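Stovska bench fixture kit – 4 stars

Bought this in August for our PC teardown cell. One small arm, slatted aluminum bench, old desktop towers all day long. I look after the cell, I don't program it, so this is a review from the person holding the hex keys.

994 dollars for the kit. Steep. You get the printed plates, T-nuts, bolts and a setup sheet thats 11 pages and needed maybe 5. Mounting went fine, 16 bolts, no drilling. Slots lined up with our Corside bench first try, which the Iturra plates never did. 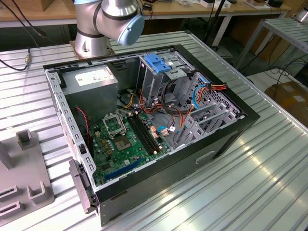
Re-zeroing is where the kit earns its money. Used to lose most of a morning every time somebody bumped the arm. Now I touch off on the plate, check one corner of the case, done before coffee. The plate sits just left of the tower and the upright tabs are easy to get at even with the case lying on its side, cables looping all over inside it. Gray plastic on silver aluminum though – under bright light I'd want a darker color.

Gripes. Bolts back out. Blue threadlocker on all of them, then recheck after the frist week. No spare tabs in the box either, and a spare set ships from Cundano only, slow.

Support was good, Nayeli Palomino answered me same afternoon and sent the torque numbers missing from the sheet.

Would buy again. Not at full price.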